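Chapter 7
Working Where Other People Eat: Conduct and Good Practice in Public Spaces

What this chapter covers
Permission and who can give it
The table rule
Bystanders
Food, hands and fingers
Writing it down

Most safety rules in robotics were written for places with a fence. The fence does a great deal of quiet work. It tells visitors where to stop, it tells the insurer who was where, and it lets the people who write standards assume that anyone inside has had the training and signed the sheet. Take the fence away and you are left with a pair of fingers, somebody's lunch, and a room full of people who have signed nothing.

Handheld grippers have made this an everyday matter. A tool you can carry in a shoulder bag will go anywhere its operator goes, and operators go to lunch. Demonstrations that used to be gathered at a lab bench are now gathered in kitchens, laundries, shops and dining halls, and the lab's binder of procedures generally stays behind on its shelf. The binder at Drollow, where an early version of this chapter was used for teaching, ran to 70 pages. It had a full section on forklifts. Lunch did not come up.

Begin with permission. Three kinds are needed in a dining hall, and students usually arrive with one of them. The owner of the building may let you in. The business running the counter may let you use its tables, trays and cups. The people sitting nearby have not been asked by either. A letter from the first does not bind the second, and a letter from both will not make the third group any happier about being recorded over their fries.

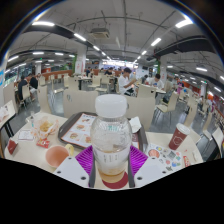

The third group is the hard one. You cannot get a signature from every diner in a busy hall, and a sign taped to a pillar will be read mainly by whoever taped it up. What you can do is choose the seat, the angle and the hour. The Nikolaidis guidelines, which we follow for the rest of this chapter, ask the operator to face the least occupied side of the room, to stop when anyone at a neighboring table objects, and to delete on request without asking for a reason. They also ask that faces be blurred before a recording leaves the team. "Before" is the word people skip.

Next comes the table rule, which is short: work only on the table you are sitting at, with things that belong to you or your team. A bottle you bought is fair game. A bottle someone left behind is lost property, however well it would suit the task. Prullar adds a limit of 8 takes per table before the operator must move or pack up. Students find this stingy until they have sat next to someone picking up the same object over and over during their only break of the day.

Then there are the fingers. A gripper pad that touched a solvent can yesterday should not touch a mug today. Pads used around food need to be kept in their own marked case, cleaned before and after each session, and replaced when the surface starts to split. Nothing the gripper has handled is to be eaten or drunk from afterward, and that includes the fries, which will be tempting by the second hour.

Last, the log. The Bramero form has 9 fields and takes around two minutes, and the field most often left blank is the one headed "Complaints." Blank is not the same as none. If there were none, write "none." If a man in the next booth wanted to know what on earth you were doing, write that down too, along with what you told him.

Before reading on, find out which rules already apply in the place where you eat most often. Ask at the counter, and keep a note of who had to be fetched in order to answer. You will need it in Section 7.2, where we draft a permission letter and send it to the wrong person.

7.1 Who Owns a Table?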